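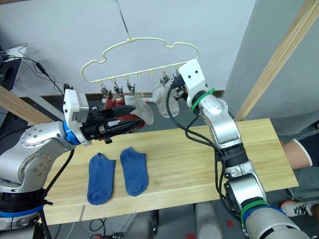
Carkside Shared Laundry Room: Your Questions, Answered

Welcome, and thank you for reading before you ring the office! We've gathered up the things people ask most often about the laundry room at Carkside, and we've tried to answer them the way we would if you stopped us in the hallway.

When is the laundry room open?

Every day from early morning until 10 at night. Please start your last wash by 8:30 so that you aren't standing there in your slippers waiting on a spin cycle when the lights go down. The room is closed on Thursday mornings for cleaning, and we do ask that everything be off the lines by then.

How do I book a machine?

There's a paper sheet on the door of the Skosbridge wing, and you can write yourself in up to a week ahead. Two slots per household per week is the usual limit, though if you have a new baby or a houseful of guests, just write us a note and we'll almost always find you something extra. If someone is 17 or 18 minutes late, please give them a little grace. After half an hour the slot is yours.

How much does it cost?

Washing is covered by your monthly fee. Drying uses tokens, sold at the front desk during office hours, and unused tokens don't expire. We've had people bring in a jar of them after years and years, and they still work.

What can I hang up, and what should stay flat? 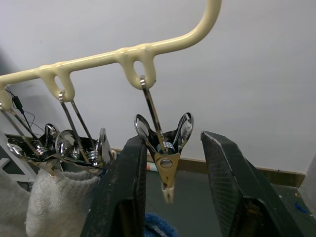
Shirts, towels, sheets and everyday cottons can all go on the lines, and heavy sweaters should really lie flat on a towel or they'll end up down to your knees. Small things are another matter, and we get more questions about them than you might think. A hanger with metal clips dangling from its bar is a lovely way to dry socks and baby things, and you can carry the whole lot home in one go - no fishing about for strays. If you're clipping something delicate, catch it by the toe or the hem where a mark won't show, and check it once or twice as it dries.

Why does my laundry come out covered in fluff?

Nine times out of ten it's the company it was keeping. New towels and fuzzy knits shed a great deal in their first few washes, and dark cottons pick up every bit of it. Wash the shedders by themselves, turn dark things inside out, and give everything a good shake before you hang it.

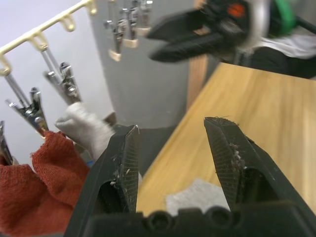 Do empty the lint screen on the dryer too, both before and after your turn. A clogged screen makes the dryer slow and warm in all the wrong ways, and you'll end up spending two tokens where one would have done.

May I wash a comforter or a rug?

Comforters, yes, in the large machine at the Després end of the room, one at a time. Rugs, I'm sorry to say, no. The backing crumbles and gets into the pump, and the last repair was $600.

I left something behind. Where is it?

Most likely in the basket under the folding table. We keep things for a month, and after that they go to the Ninov thrift shop, where you're welcome to go and buy them back.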